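3.2 Desk items and storage habits

The second part of the study dealt with small things that people leave out on shared tables. Staff at the Curnodport and Dreltcombe sites kept a log through August, and 1557 entries were usable. Writing tools made up the largest group, followed by drinking cups and used paper goods.

Whiteboard markers were logged most often at both sites. In the exit survey, 68 of the 80 respondents said they put a marker down wherever they had last used it. A marker with a plain white barrel and a black cap (Figure 4a) was entered under "pens and markers" whatever its ink color.
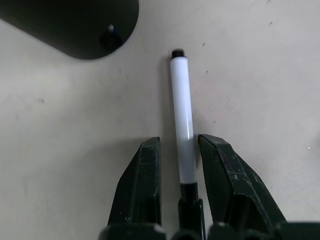 Entries were coded by item and by where the item should have gone. Markers belonged in a cup or tray, and tissues belonged in the trash. Cups were harder to code, as the same cup could be for drinking or for holding pens. Alvarado coded all 48 disputed entries a second time, and her coding was used in the final tables.

Mixed groups were coded item by item. Figure 4b has a black plastic cup, two whiteboard markers and a crumpled white tissue on one beige tabletop.
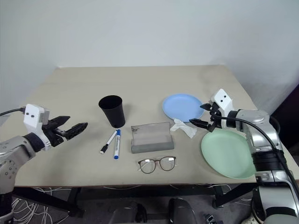

Respondents cleared tissues sooner than markers. Several wrote that a marker on the table was "still in use" even at the end of the day. The Dreltcombe group gave this answer more often.

Figure 4. (a) Whiteboard marker. (b) Table with mixed items.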